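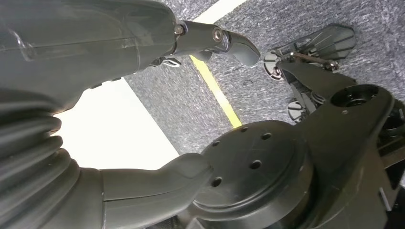 One of the parents asked me on the touchline whether we'd ever get a home pitch sorted for the under-14 final, and fair enough, I'd been asking Bustos the same thing for weeks! So, progress report, June 30, 2018, and I'll start there.

We have a pitch. The Kokov ground has agreed to take both finals on the one afternoon, with the younger girls on first. The lower field floods by the gate, so parking will be up at the Skolix yard - they're letting us have it for nothing, bless them.

Your grant has paid for 40 hurleys, 23 helmets and 2 sets of goal nets (the old ones were more hole than net). Registrations stand at 59, well up on last summer, and most of the new ones are under ten, which is lovely but means I'm short of coaches on training nights. Two more have signed up for the foundation course.

The scoreboard is behind. Grivex quoted us, then quoted again for more, and I haven't signed anything yet. I'd like to carry that money over to September if you're happy with that - could you let me know before the next payment goes out? Receipts are in the post.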